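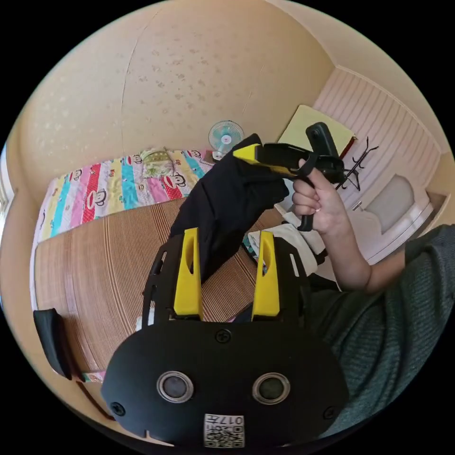

Decha Wongsuwan says the bed is the best laundry table in most homes, and that people should stop apologizing for using it.

That view runs through a new home guide released today by Simen, the household advice service based in Clirkgate. The guide, called Sirnden, covers sorting, folding and putting away clothes in a small bedroom, along with the care of the mat, quilt and pillows that share the bed with the laundry.

CLIRKGATE, 5 January 2018 - Simen has made Sirnden available in print and as a free download. It is written for people who have no laundry room and do most of their folding in the room where they sleep. The print run is 3,588 copies, to be handed out through 22 neighborhood libraries and laundromats.

Simen put the guide together after a survey of its readers last March. The service received 2,938 replies. Of those, 995 came from people who said their clean clothes usually spend at least one night on a chair or on the end of the bed before they are put away. Many wrote in with long comments on dark clothes, which they found hard to sort at night and quick to pick up lint.

Sirnden begins with clearing the bed. Pillows go to the head, with the quilt folded or draped against the wall behind them, and the middle is left open. On a woven bamboo mat, the guide advises wiping along the weave with a barely damp cloth and letting the mat dry before any clothes are laid on it. Loose slats should be checked by hand, as a raised end can pull a thread in a knit.

Dark items are handled first, by daylight if possible. Curtains should be tied back fully. Navy and black look much the same under a ceiling bulb, and readers reported pairing the wrong socks and folding the wrong tops together for years. 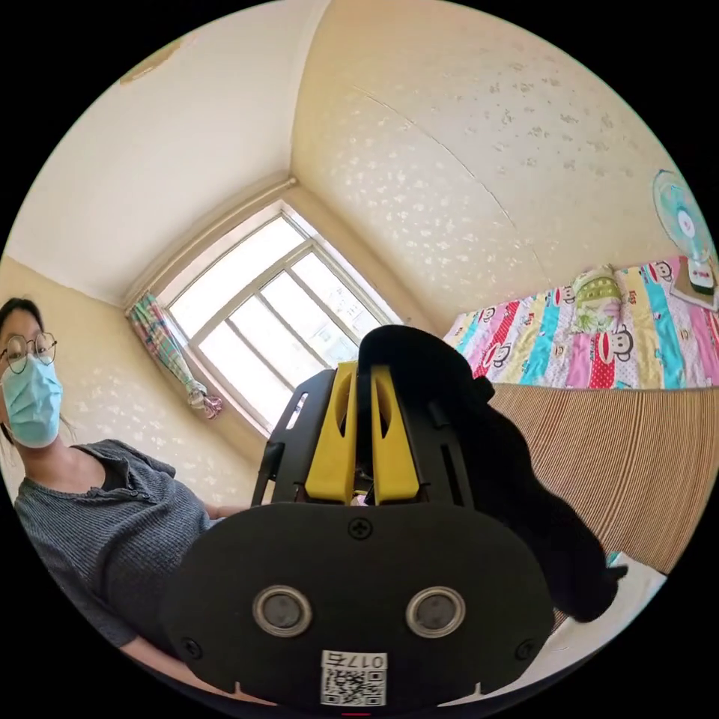

Dark cloth held up by the window, with the curtain tied back.

The guide then goes through folding for one person and for two. Working alone, hold the piece up by its top edge, let it hang for a moment and smooth it down before laying it flat. With two people, one holds and the other straightens. Large pieces such as sheets and quilt covers are folded lengthwise first, then brought in from each end.

Long, narrow folds get a page to themselves. Sirnden suggests laying the cloth in a strip along the length of the bed and folding toward the pillow end. The strip can be left there while the next piece is sorted. Simen tested the order with readers and found that most of them preferred it to making small stacks, which tip over whenever somebody sits down. 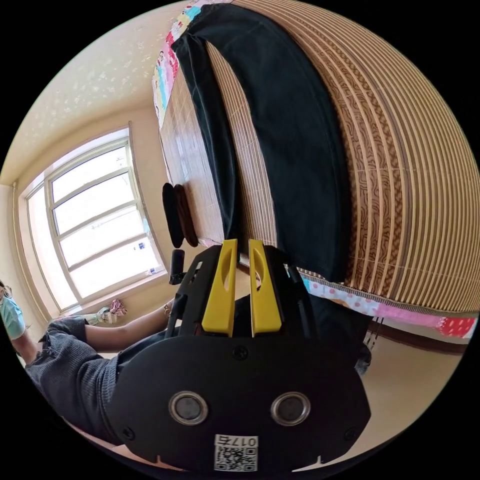
Once a strip is folded it should go straight to its drawer, shelf or hook. The guide asks readers to choose one place for clothes that have been worn once and will be worn again. A hook on the wall is fine. The end of the bed is discouraged.

A shorter section deals with the space under and beside the bed. Cords should be gathered up off the floor before sweeping. Sheets that hang over the side should be tucked in before the floor is cleaned, and bags or boxes stored below should be pulled out and wiped once a season.

Wongsuwan, who edited the guide, said the readers' letters had changed it a good deal.

"We had written four pages on drawers," Wongsuwan said. "Then the letters came in and hardly anyone asked about drawers. They asked about getting from the basket to the drawer. We cut the drawers back to one page and put the bed at the front."

Sundaram, a print shop in Clirkgate, is producing the paper edition. It has a wipe-clean cover and opens flat. A large-print edition will follow in March, with the same text and a longer section on washing quilts by hand.

Print copies are free while they last and are limited to one per household. Libraries and laundromats that would like a supply can write to Simen's guides desk in Clirkgate. Groups may reprint single pages if the source is named.

About Simen
Simen publishes plain advice on cleaning, mending and storage for people in small homes. Its guides are written with help from readers.

Search news releases
Enter keyword
Go

Related releases
Simen opens reader survey on bedroom laundry
Caring for woven mats through a damp season
Sundaram to print Simen home guides
Where to hang a coat when there is no closet
Washing a quilt in the bathtub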